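Blue finger pads keep creeping off the gripper – re-stick or replace?

Posted by Henryk Witkowska

Hello everyone, and sorry in advance if this has been covered before. I look after a pair of Jastar hand-held grippers, and lovely things they are, but the blue pads on the fingers have started sliding towards the tips. It only shows up on thin things. A mug is fine, a sponge is fine, but anything slim rolls out sideways just as I lift it. We've logged 2,676 grasps since the pads went on in March. Do I clean them and stick them back, or start afresh? I'd also love to know how tight the pivot screws ought to be, as I may well have overdone those.

Dillo

New ones, every time. Cheap enough.

Kaczorowski

Hello Henryk, I'd be a bit gentler than Dillo, as pads can often be saved if the edges haven't gone hard. Peel one back slowly, wipe the finger with a cloth and a little alcohol, and give it a good ten minutes before you put anything back on. Old glue is the usual culprit – I once scraped off three layers of it!

Do both fingers together, even if only one looks poor, or they'll close unevenly. Then try it on something properly awkward. I use a chopstick, gripped upright, because it will tell you straight away if the pads don't meet squarely.

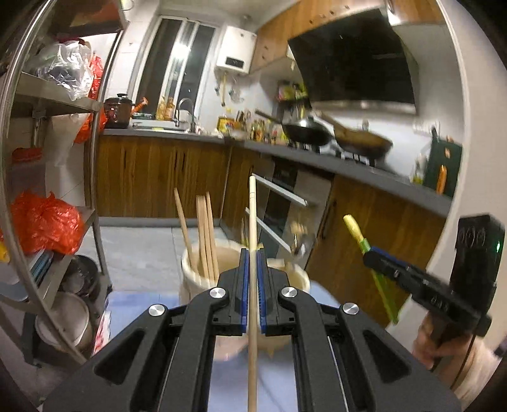
If it twists when you tilt your wrist, open up and look at the pads again before you blame the linkage. As for the screws, nip them up until the side play goes, then back off a touch so the arms still swing freely. I check mine every 262 grasps, a silly number I know, but it's how our log sheet divides up and I've grown rather fond of it.

Hirden

Same trouble on mine, it was hand cream. Wash your hands before handling the pads.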